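**Stovedside: The Complete Series, Box Set (Jendex Home Video)**

All 32 episodes of the small-town monster drama that killed off its sheriff in the pilot and then kept bringing him back for ratings. It comes in a sturdy slipcase with a fold-out map of Clunville, a town with one diner and four cemeteries. 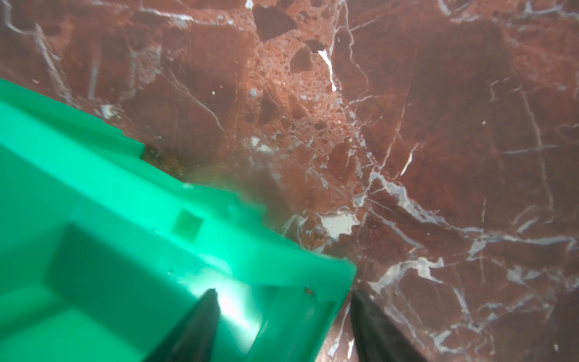
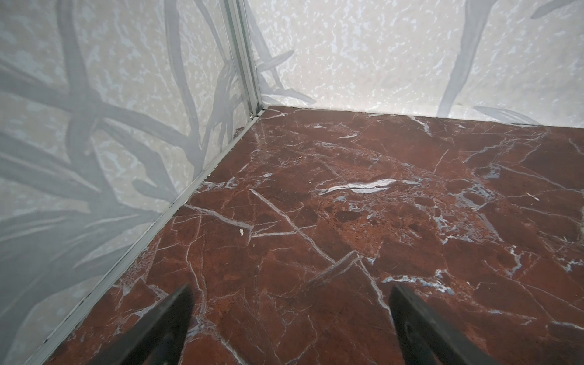
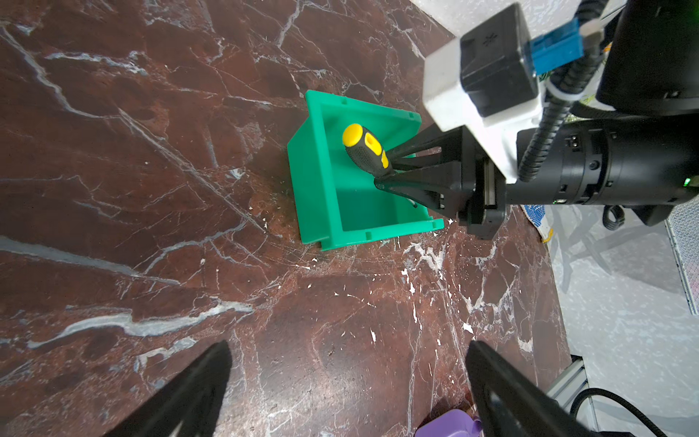
**Does the set include the longer version of the finale?**

Both cuts of the finale are on the last disc. The broadcast version comes up first, and the longer one is under Extras. It adds 2 scenes and a great deal of fog.

### What you get

- Every episode in broadcast order, including the musical one
- 195 minutes of extras, much of it actors explaining how cold the lake was
- Cast commentary on the pilot and the finale
- English subtitles, which spell the deputy's name three different ways

### Good to know

Season one was shot on a tight budget and looks it. The same Honda gets crushed in three episodes and drives off in the fourth. We like season one best.

The discs are Region 1 only. The slipcase is cardboard, so please don't write to us about the dent your dog made. Opened sets can't be returned, even if you guessed the killer.

Catalog no. 645. Back in stock September 19, 2020.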